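From: Bianka Dobos
To: smallfirms-discuss
Subject: Re: [smallfirms] Moving from hourly to flat pricing

Abelardo Ospina wrote:

> We have billed by the hour at Guzmán since 2016 and I am thinking of
> dropping it for the smaller jobs. Clients keep asking what the total
> will be, I give them a range, and then they only remember the low end.
> Has anyone on the list made the switch partway through a year? I am
> mostly worried about the existing clients. New ones I can just quote
> differently.
>
> Also, did you tell people the hourly rate behind the flat price or
> keep it out of the letter?

We did this at Kuler two years ago, in February, so partway through a contract year for most of our clients. I'll answer the second question first. We kept the rate out of the letter. Two clients asked for it and I told them on the phone. Putting it in writing next to the flat price invites people to divide one by the other, and then you are back to arguing over hours.

For existing clients we let every signed agreement run to its end date and quoted the new way at renewal. That meant running both systems side by side for 8 months. It was a nuisance for invoicing. I would still do it that way. One client, Erncombe, asked to move early and we let them, and I regret it a little, as we had not finished working out our prices and theirs came out too low. We had to live with it until the next renewal.

Before setting any prices I went back through our closed jobs. There were 73 I had decent time records for. I sorted them by type of work and looked at the spread inside each type. Monthly bookkeeping cleanup was very steady. Payroll setup was mostly steady. Anything with the word "review" in it was all over the place, and we still bill those by the hour. So my first suggestion is to pick the job types where your own records are boring and leave the rest alone.

The price for each type is not the average. I took the average and moved it up until four out of five past jobs would have come in under it. Your numbers may call for something different. If you price at the average you will be underwater on half the work, and those are the jobs that also eat your evenings.

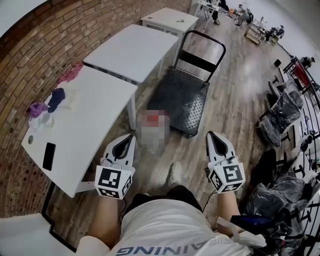 Abelardo wrote to me off list after I sent a shorter version of this, and said I could copy his question here. What happens when the client adds things halfway through, given that the hourly bill used to take care of that without anyone having to bring it up?

That was the hardest part for us too. What we have now is a one-page scope sheet that goes with each quote. It lists what is included, how many rounds of changes, and what we need from the client and by when. Anything outside it gets a short email with a price, and we wait for a yes before starting. The first few of those emails felt awkward to send. Most clients answered within the hour.

The other thing is late paperwork. Under hourly billing a client who sent receipts in six batches paid for the extra handling. Under a flat price you pay for it. We put a cutoff in the scope sheet and a fee of $40 for each batch after it. We have charged it maybe a handful of times. Mostly it just has to be on the page.

Keep tracking your time. Everyone here wanted to stop as soon as the bills no longer depended on it, and for a month or so we did. Then we had no way to tell which prices were wrong. Now it goes into the same spreadsheet as before, only the client doesn't see it, and I go over it each quarter.

As for losing people, we lost one. Zusstead had a very light year and could see they would have paid less by the hour, so they went elsewhere. The rest renewed, and over half of them told us they liked having one number to put in the budget.

I can send a blank copy of the scope sheet to anyone who wants it. Write to me directly, please, as attachments get stripped here. I'm away until Sunday and will get to the requests after that.

Bianka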